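Wrist cam dropout – anyone else seeing this on the coffee task?
Forum: Bimanual / Imitation Learning

Gruko
Ran the ablation last night. Same 600 demos, same policy, only thing I changed was hiding the wrist views at random during training. Capsule machine, capsule stand, glass, blue tray. Success on the full task went up by 4 points. Not what I expected tbh.
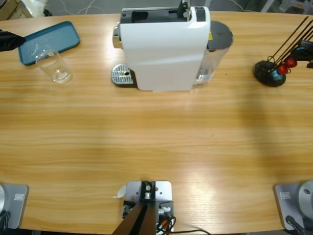 Dropout was per episode, not per frame. Per frame did nothing for me. Seeds matter a lot too so dont read to much into one run.

Thongdee
4 points over how many rollouts? If its under 100 thats noise. I tried the same thing in October and it got worse, mostly at the lever.

Gruko
Fair. 2423 rollouts across all seeds, both arms. Lever is still my worst step – gain is nearly all in the capsule pick.

Wirkerier
I'm with Thongdee. Bet your wrist views are just low on information half the time, so the policy learns to lean on the fixed cam. That's a camera placement result, not a dropout result. Post one?

Gruko
ok, left it at full res

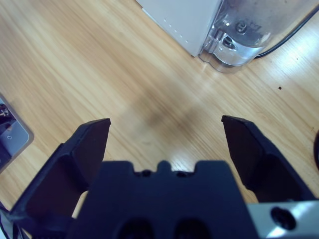 Wrist view, fingers open, nothing in the grip

Wirkerier
Yeah, lots of glare on the table. Try fixing the lights first, then rerun the baseline.

Mustach
Disagree, glare is exactly when you want dropout. Baseline should be rerun either way.

Gruko
Rerunning tonight, blinds down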